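小件收纳盒的选型与分装记录

家里的小件东西一直没有固定位置。电池、U盘、螺丝、镜头盖、备用钥匙扣,散在三个抽屉和一个鞋盒里。7月搬到现在的住处以后,我把鞋盒扔了,决定按类重做一遍。下面是过程和参数,主要给自己备查,顺便回复 Toàn Lâm 上次问我的“到底买哪种盒子”。

一、需求

先定边界。放进盒子的东西满足两个条件:单件能握在一只手里;使用频率在每周一次到每季度一次之间。比这更常用的放桌面托盘,更少用的进储物柜,不占盒子的位置。

电池单独处理。新旧混放是以前最大的问题,拿出来不知道有没有电,每次都要上万用表。现在规定盒子里只放未用过的,拆下来的旧电池直接进门口的回收罐,中间不设暂存区。暂存区我试过两次,两次都变成了永久区。

药品、证件、票据不在本文范围内。药品有保存温度的问题,票据归文件夹管。

二、盒型比较

候选有三类:抽屉式、分体盖、铰链翻盖。

抽屉式叠放效率最高,下层也能直接开,缺点是外框占掉的体积多,抽屉内高偏小,放不下竖着的胶水瓶。另外空抽屉很轻,拉的时候整个框会跟着走,需要在底部贴防滑垫。

分体盖价格最低。问题在盖子:打开之后要另找地方放,桌面不大的时候盖子经常压在别的东西上面。同一批次的盖子互换性也不稳定,我手上六个旧盒子里有两个盖子已经对不上了。

铰链翻盖的盖子和盒体连在一起,开盖后向后倒,前方和左右两侧都能伸手进去。代价是后方要留出盖子的空间,贴墙放的时候开不到底。还有就是铰链是薄弱点,塑料活动铰链的寿命取决于材料和弯折次数,厂家一般不写。

我选了铰链翻盖。理由是分装时两只手都要用,一只手拿东西,另一只手稳住盒子或者拿下一件,不希望中途还要管盖子。

品牌方面,Birnstead 和 Lulleck 各买了一个试用。Birnstead 的盒壁略厚,四角圆弧大,装方形物件时角上会浪费一点;Lulleck 壁薄,压盖时能感觉到盒体变形,锁扣偏紧,单手开不了。最后统一用 Birnstead。颜色只剩粉色有现货,等其他颜色要多等一个月,没有等。浅色内壁有个附带好处,深色小件掉在盒底容易看到,黑色盒子里找黑色螺丝是很费时间的事。

三、锁扣

锁扣在前沿中间,只有一个。单锁扣的盒子有一个共同现象:盒内物品顶到盖子时,中间扣得住,两侧前角会翘起一条缝。所以装填高度必须低于盒口。我的做法是把直尺横在盒口上,任何东西碰到尺就拿出来。

锁扣的失效形式通常是勾部磨圆。检查方法:合盖后手指从盖子前沿向上轻推,能推开就换。不建议用胶带补救,胶带留下的胶比锁扣本身更难处理。

四、分装步骤

1. 清空桌面。桌上留着别的东西,分装时会混进去。
2. 盒内外擦一遍,新盒子也擦,注塑件边角有时带碎屑。擦完晾干再装,电池和金属件都怕潮。
3. 盒子放在桌面中间,锁扣朝自己,盖子完全翻开。盖子半开时靠铰链自身的弹性撑着,袖口碰到就会合上。
4. 先放筒状和圆柱形的,靠左侧壁排。
5. 再放扁平件,沿右侧壁竖着插。
6. 不规则件最后放中间。
7. 用直尺检查高度,合盖,贴标签。

圆柱形物件是最麻烦的一类。它会滚,横放时盒子一倾斜就全部移到一侧;竖放稳定,但是对高度有要求。第一件的位置决定后面怎么排,我习惯从左前角开始,贴住两面壁,后面的依次靠上去。从中间开始放,最后一定要返工。

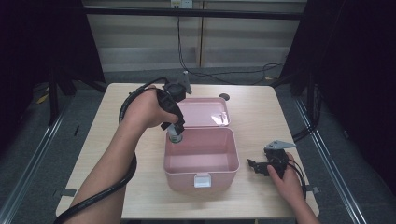
图1 开盖状态的空盒,小圆柱件先对准左前角

带盖的瓶子和小罐,盖子朝上。听起来是废话,但是胶水和润滑油横放三个月以后会从螺纹处渗出来,我清理过一次,整盒螺丝都报废了。单价不高,重新配齐规格花了一个下午。

五、隔断

没有买成品隔板。成品隔板的卡槽间距是固定的,而我的物件尺寸跨度大,按卡槽分出来的格子不是太宽就是太窄。

替代方案是瓦楞纸板,按盒内尺寸裁成条,开半深的槽十字插接。裁切时每边减一毫米,否则插进去会把盒壁撑鼓,影响合盖。纸板的瓦楞方向要竖直,横过来承不住侧压,装几次就塌。

Kha Hà 用的是 3D 打印隔断,模型参数化,改数字就能出新尺寸。精度比纸板好很多。我没有打印机,而且分类方案还没有稳定,纸板改起来快,裁错了也不心疼。等用满一年分类不再变了再考虑。

六、标签

标签贴在盒体前侧,不贴盖子。叠放时盖子朝上被压住,看不到。前侧要避开锁扣,贴在锁扣左边。

内容只写两行:第一行类别,第二行最近一次清点的月份。以前还写过明细,实际情况是明细从来没有和盒内一致过,写了等于误导自己。

材质用覆膜纸,普通纸标签擦两次盒子就花了。字体用黑体,字高不小于五毫米,站着能读。手写也可以,油性笔直接写在塑料上能用酒精擦掉,适合分类还在调整的阶段。

七、容量和负重

叠放不超过三层。不是强度问题,是使用问题:翻盖盒要打开就必须把上面的全部搬走,层数一多,最下面那盒基本不会再被打开,等于变相进了储物柜。

单盒总重我控制在 2000 克以内。电池和金属件密度高,体积还没满重量已经到了,这时候不要继续装,分成两盒。目前最重的一盒是五金,厨房秤读数 1665 克,单手端起来还算稳。电池那盒装了 40 节,再加就会顶到盖子,也就到此为止。

搬动时托底,不要提盖沿。铰链翻盖盒的盖子不是提手,锁扣也不承重。

八、遗留问题

线材没有解决。绕好的线弹性大,压进盒子以后一开盖就弹出来,试过魔术贴扎带,单根有效,多根放在一起还是会互相勾住。现在暂时挂在柜门内侧的挂钩上。

镜头盖和各类圆形小盖也没有想好。平放占底面积,竖放会滚,叠起来要取最下面那个得全部拿出来。Vikas Malhotra 建议用切短的纸筒做套管,横着排。内径要和盖子匹配,我量过几种,尺寸都不统一,先记在这里。

还有铰链寿命。打算给其中一个盒子做开合计数,到 Birnstead 出现白痕为止,有结果再更新。

九、清点周期

每季度一次。时间不长,做三件事:抽查标签与内容是否对应,电池看生产日期,锁扣按第三节的方法推一下。超过两个周期没有动过的类别,移出盒子。

上次清点移出了两类:老手机的取卡针,以及各种说不清来源的内六角扳手。取卡针留一根,其余处理掉。内六角扳手按规格各留一把,重复的给了 Khải Tôn,他说修自行车用得上。

下一篇写桌面托盘,重点是托盘和盒子之间的物品流转,也就是什么时候该升级、什么时候该降级。

相关文章
抽屉深度与取物距离的测量
旧纸箱改隔板:裁切与插接
厨房秤校准记录
搬家后第一个月的物品流向

本站使用 Cookie 统计访问量。继续浏览即表示您同意我们的 Cookie 政策。接受 | 设置

联系作者 | 订阅更新 | 版权所有,转载请注明出处 | 返回顶部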